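The robot will be with you shortly

Machines can vacuum a rug and mow a lawn. Ask one to sweep the lane and you will be waiting a while.

19 May 2020

The Ellavance yard unit costs $1799, comes in a box the size of a bar fridge and promises on its lid to give you back your weekends. I have had it for two of them. So far it has taken both.

The pitch is simple. You draw a boundary on your phone, the machine trundles off, and the leaves, grit and chip packets end up in a hopper. On the smooth concrete of my garage it did this beautifully, and I stood there with a cup of tea feeling like minor royalty. Then I let it loose on the driveway, where it met a gum leaf stuck flat in a joint between two pavers. It brushed the leaf. It reversed, considered its position and brushed the leaf again. After 15 minutes I bent down and picked the thing up myself, which the app recorded as a successful clean.

Chores, it seems, are hard in inverse proportion to how much we complain about them. A robot arm at Iltodell's parts plant can drop a bearing into a housing all night without a tea break, provided every bearing turns up facing the same way. The same plant still pays a person to sweep the floor underneath it. I asked the company why and was told that the floor is "an unstructured environment", a lovely phrase that I intend to use about my kitchen.

Outdoors is worse. Take an ordinary paved lane between a stained old wall and a cluster of shrubs, with parked cars down the far end. To you or me it is a quick once-over with a stiff broom. To a machine it is a catalogue of grievances: bricks in every shade of dusty grey, so dirt and paving look much alike; a kerb to fall off or climb; a strip of soil and thin grass that must on no account be tidied into the hopper; and enough glare to leave a camera guessing.

Stustden, which makes the software inside several of these gadgets, says its newest release copes with "most residential surfaces". Pressed on which ones it doesn't, the company sent a list that ran to 15 items. Herringbone paving was on it. So was gravel, and so, a bit alarmingly, was "shade".

The cheerful exception is Cârstea, a small outfit that has stopped promising to do the whole job. Its sweeper handles the open middle of a path and leaves the edges to whoever owns the broom. It is slow, ugly and good at what it does. A bigger model is due in November, and the firm has told me plainly that it won't do corners either.

As for the Ellavance, it is back on its charger in the garage, where the floor is flat and the light is kind. The driveway I did on Sunday terms: old hat, stiff broom, a bit of muttering. The app would like me to rate my experience.
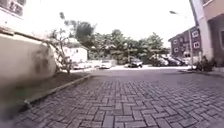 Photo: supplied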